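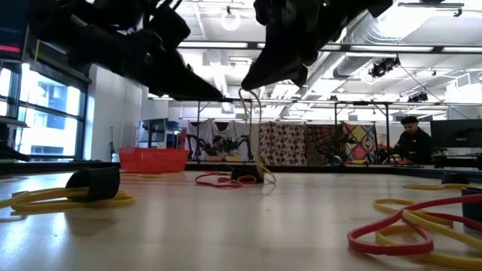 BAND CELL: BACK UP, MOSTLY

Kinga Nyitrai, for the Stiletti floor newsletter
26 April 2023

Short one this time, I've got a gripper in bits on the bench (the spare, don't panic) and a delivery to sign for.

So. The two-arm cell, the one doing the rubber band work. Anyone who's been on it lately will know the left arm was closing a hair late and the tips weren't meeting. Bands slipping out, or getting picked up in twos. We had 37 dropped bands in one afternoon, which is a lot of bending down.

First guess was the software. Wrong. Second guess was the bands themselves, as we'd changed supplier. Also wrong, sorry to Alhassan who got a slightly sharp email from me. It was dirt on the rail. Fine black rubber dust mixed with whatever grease somebody had put on there, and it had gone to a sort of paste. Both grippers had it, left one worse.

What got done:

Rails wiped down with a dry cloth, then a damp one, then dry again. No solvent near the fingers please, it makes the surface go tacky.

Fresh grease, the thin stuff in the Kavar tube. A smear. If you can see it you've put too much on.

Finger screws out, cleaned, back in. Two were loose on the left. Marked with paint pen so you can see at a glance if they've turned.

Fingers re-zeroed, both arms. Open fully, close fully, save. Takes 8 minutes if you dont get interrupted.

Then the tip check. Bring the arms in over the table, slowly, fingers shut, until the points meet tip to tip. Look at it from the wrist camera as well as by eye, because by eye from the side you will convince yourself it's fine when it's 2 mm off. I did this twice. Clear a bit of space in the middle first, you don't want a band caught in there while you're lining up.

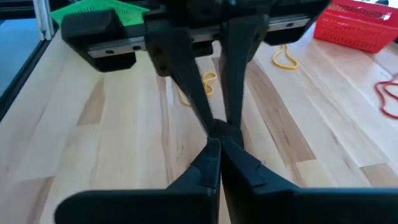
Tip check, from the wrist camera. Upper fingers coming down to meet the lower pair.

If they don't line up, don't bend anything and don't go shimming with card. Re-zero first, and if it's still out, come and find me. The offset goes in the Naltia settings page under the arm it belongs to. Under the arm it belongs to! Last month's was saved under the wrong one and we spent a morning chasing it.

After all that we ran 50 bands, mixed red and yellow, onto the black holders. One drop. Very happy with that. Reds still behave a bit differently to the yellows, they seem to grab more, so I've left the closing force where it was and will have another look in June when the new fingers are in.

Looking after it from now on:

Wipe the rails at the end of every shift. Dry cloth, hook by the cell.

Grease once a week, Mondays, whoever's on first. Initial the sheet. Last Monday is blank, I'm not naming names.

Glance at the paint marks before you start it up. If a line is broken the screw has moved, stop and tighten.

Tip check after any knock, even a small one. And after changing fingers, obviuosly.

Snapped bands in the bin, not back in the basket.

Left arm counter says 3140 cycles since the last finger change. Tips are wearing on the inside edge but they'll do for now. New set is ordered, no date yet, will shout when they turn up.

Spare gripper is out of action till I've put it back together, so be nice to the two that are on there. Anything odd, noises, jerky closing, write it on the sheet with the time.

K.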